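Search the help pages All topics Go

Robot arm coming to the tray bench. What changes for the people on it?

Josphat Nyanda

I run the tray bench at Berton, on the Imel site. We put parts into trays by hand and the trays go on to the next room for checking. There are four of us on the bench, me included. Since April we have had a trial going with two robot arms on a table, set up by a supplier called Lumico, and the plan is for an arm to take over part of the bench work. Management have said no jobs will go. I believe them as far as it goes, but they haven't said what the jobs will be.

The work is picking up small parts, standing them upright and putting them in the right spot. It sounds like nothing, but it is all in the fingers. A new starter needs a few weeks before they stop knocking over the ones they have already placed. The arm has a camera down at the wrist and you get the picture from it on a screen next to the table, which is where I have spent a lot of my time lately.
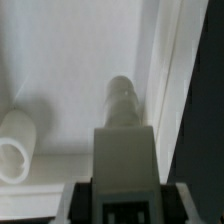

My hours have been cut up in a way I didn't expect. I used to do a full shift at the bench. Now I do the first part of the morning at the bench and then get called over whenever the arm stops, and by the time I'm back somebody has moved my parts or filled my tray for me. On one shift I was called over 24 times. Some of those were a few seconds, press the button and go. Others took long enough that we missed the collection for the next room.

The stops are the thing I'd like to understand better. When a person fumbles a part they just pick it up again and you never hear about it. When the arm does it there is a message on the screen and it waits. I am the one who has to look and decide whether it is safe to carry on, and so far my training has been a morning with the Lumico engineer and a printed sheet.

The other trouble is telling from the wrist view what has gone wrong. Everything we handle is white or grey and so is most of the table kit. With one white thing in front of another you can't tell what is touching what, and I usually walk round and look from the side before I press anything.

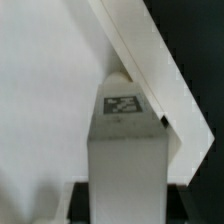

Wrist camera view: small dark label just below the rounded cap, white panel across the upper right.

I don't mind the machine. Two of the others on the bench have bad wrists and would be happy never to place another part. But one of those two has been there longer than me, and she doesn't want to look after a screen either. She said that to our manager and was told everyone would be "upskilled", and that was the end of it.

Pay hasn't been mentioned. We get a small bonus on trays finished per person. If the arm is filling trays, I don't know whose trays those are. The month before the trial I had the bonus and the month after I didn't, and when I asked I was told it would be looked at.

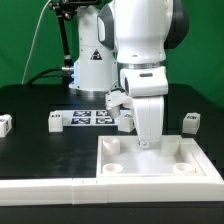
The layout of the bench is being decided now, so it is the time to ask for things if we are going to. At the moment the trays sit close to the front edge, and that suits a person standing there but I'm not sure it suits the arm. The tray on the trial table has a cylinder near each corner, with the two at the back taller than the two at the front, and the long finger has to go down between the back pair. A person would reach in over the short ones without thinking. If the tray has to be turned or moved for the arm's sake, then whoever tops up the bench by hand will be reaching over the tall ones all day, and I'd like that settled before anything is bolted down.

So: has anyone been through this on a small bench? What did you ask for, and what do you wish you had asked for? Also, is it normal for the person who clears the stops to still be counted as a full person on the hand work?

Shares 38 Comments 3

hollinpack

We had an arm put in on a packing line, bigger parts than yours but the same sort of thing. To your last point, yes it is normal, and no, it shouldn't be. For the first few months I was down on the rota as one full packer and was also clearing every stop. On paper my output had dropped by a third and I had to explain that in a meeting.

What sorted it was writing the stops down. I kept a pad by the screen and put the time I was called, the time I got back to my own work, and a couple of words on the reason. After nearly a month of that I gave it to the production manager and he could see for himself that it was half a job. They then made it a proper role for one person per shift, and we swap. You do a week on the arm and then go back to packing. The swapping matters. Before that it was always me, and the others had forgotten how to do it, so I got rung at home.

Ask about the bonus in writing. We ended up with a flat amount for the whole line and the arm's output went into the pot. Some of the faster packers lost a bit by it and weren't pleased. I still think it is the least bad way with so few people, but you'd want to see the sums for your own bench first.

And ask for a second camera looking from the side, with its picture on the same screen. Walking round every time is where your minutes are going.

Helpful 4 Share

Delorme

just make sure you join a union

Helpful 2 Share

R. Askwith

I am an automation technician and I spend most of my week on small cells like yours. A few practical points.

A morning and a printed sheet is not enough for somebody who is deciding whether an arm can carry on. You should know how to stop it, how to get it back to a safe position, what each message means, and which faults you are not to clear yourself. Ask for that last list in particular. If there isn't one, ask your manager to get it from the supplier before the arm goes on the real bench. Until you have it, it is reasonable to say you will stop the machine and call somebody.

On the trays, get your bench people in the room when the layout is drawn up. The supplier will put the tray where the arm can reach it most easily, because that is what they are paid for, and they won't be thinking about the height of anyone's elbows. Bring an actual tray and stand where you would stand. If the top-ups are regular, see whether they can be done from the side with the arm parked. You also need to know how the arm is kept away from people's hands while that is going on, and that should be in the risk assessment, which you can ask to see.

White parts on white fittings are a nuisance for people and for cameras. Coloured tape on the fixed pieces can help you read the screen, but check with the supplier first as it can upset the vision system.

I would disagree a little with hollinpack on swapping every week. With a new cell I'd keep it to two trained people at the start so they see enough faults to learn from, then bring in the rest. Your colleague who doesn't want the screen should be asked what she would like to do, and checking in the next room might suit her. It is easier on the wrists than placing, in most places I've been to.

Helpful 24 Share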